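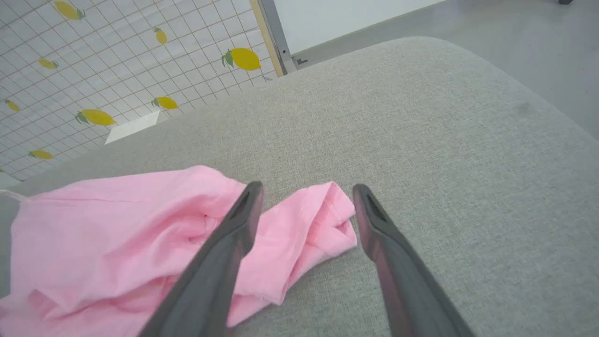 Fabrics at Home, Handout 3: Reading a Cloth Before You Buy It

Mesville Evening Classes
Notes by Stamatia Papadakis

Hello again! A few of you asked for last session's talk in writing, so I've typed it up more or less the way I said it, with the bits I forgot put back in (the rub test, mainly, and all of the part on backing). Bring your scrap bag next time. If you don't have one yet, Thenmozhi Gounder has a box of offcuts she's happy to share, but please don't take the big wool pieces, she wants those for the felting week.

Fiber first, then weave

When people tell me a fabric is "cotton" or "linen" I know what it's made of and still don't know much about how it will behave on a chair. Fiber is the stuff. Weave is what was done with the stuff. Satin is a weave. Silk is a fiber. You can have a cotton satin (usually sold as sateen) and a polyester satin, and they'll feel a bit alike and wash nothing alike. I got this wrong for years and bought some very sad pillowcases.

The three basic weaves we looked at:

Plain weave. Over one, under one, all the way across. Muslin, canvas and most bed sheets are in this family. It frays in a pretty tidy way and it's the easiest to mend.

Twill. Each row steps over by a thread, so you get a slanted line. Denim is the one everybody knows. Twill drapes better than a plain weave of the same weight and tends to hide dirt, and I'd pick it for most seat covers.

Satin. Long floats on the face, so it shines and it snags. Lovely on a bed. On a sofa with a cat, well, you can picture it.

Knits are a separate thing altogether, loops instead of crossed threads, and we'll do them in Handout 5. A T-shirt is a knit. Please don't cover a dining chair in T-shirt fabric, it bags at the front edge inside a month - I have tried.

Weight

Davoud Kiani asked what makes an upholstery fabric an upholstery fabric, and the dull answer is that it's mostly weight, plus how tightly it's woven and what's on the back. Curtain fabric can look just the same on the roll. Fold a corner over four times and pinch it. If it squashes flat like a bedsheet, leave it for curtains or a cushion that doesn't get sat on. If it fights you, it may be all right for a seat. Then hold it up to a window. Pinpricks of light are fine. Actual gaps mean the filling will work its way through.

Look at the back, too. A lot of furniture fabric has a thin coating or a fused layer behind it that stops the weave shifting. It makes sewing a bit of a chore (use a longer stitch and a strong needle) and it can crack if you wash it hot, so check the label before you do anything brave.

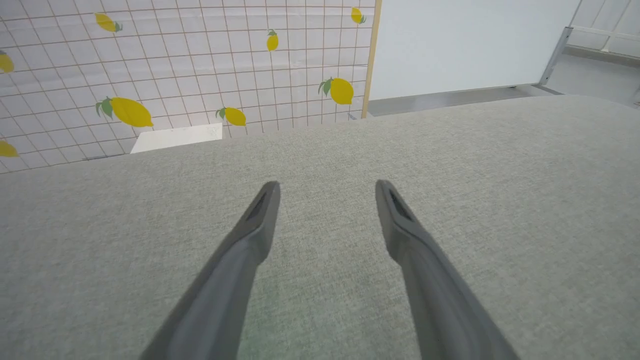

Light gray fabric.

Plain colors

Since we spent so long arguing about gray I'd better say where I stand. Pale plain fabric shows liquid spills and blue jeans dye. Dark plain fabric shows lint, skin flakes and every single pet hair. Mid tones with a bit of fleck in the yarn are the most forgiving, which is why waiting rooms are full of them. If you love a pale plain, buy it anyway and put a throw on it. Adwoa Ayaaba has had cream chairs for 31 years, so it can be done.

The rub test

Take a damp white cloth and rub a hidden patch, eight good strokes, pressing as hard as you would when you scrub a pan. Look at the cloth. Any color on it and you have loose dye, and that color will end up on a pale cushion or somebody's trousers. Then do the same thing dry on another patch. Some fabrics pass wet and fail dry, especially very dark cottons. Reds and pinks deserve a second go with a drop of detergent in the water.

Do this on throws and blankets as well. People test the sofa and never test the thing they leave lying on top of it.

Pilling

Pills are little balls of broken fiber that hang on because something strong is holding them. A pure wool sweater pills, then the pills mostly drop off. Mix in a tough synthetic and they stay put forever. Fleece is the worst in my house. Shave them off with a cheap fabric shaver, keep the cloth flat and go slowly near seams. No razors, please, after what Kyrylo Yurchenko did to his armchair.

How much to buy

Furniture fabric is usually around 54 inches wide, but measure the roll yourself. The remnant I passed around was sold to me as full width and came out at 49 inches, and that was enough to spoil my plan for the box cushion. Anything with a pattern repeat needs extra, and so does anything with a pile like velvet, where all the pieces have to run the same way. Draw your pieces on squared paper first. Write "top" on every one. Write it on the back of the fabric too, in chalk.

If you're washing before you cut (do, if it's cotton or linen with no coating), leave it 72 hours before you measure if your house is damp like mine. Iron it while it's still slightly moist and let it hang.

For next time

Find one fabric thing at home that you like and one you can't stand. Work out the fiber from the label and the weave from looking, with a magnifying glass if you have one. Write down both, and what annoys you about the bad one.

Cut a palm-sized square from anything you're willing to lose. We'll be pulling threads out of it and (outdoors, with a bucket of water) doing the burn test, so tie your hair back and wear closed shoes.

Handout 4 is stains, coffee first.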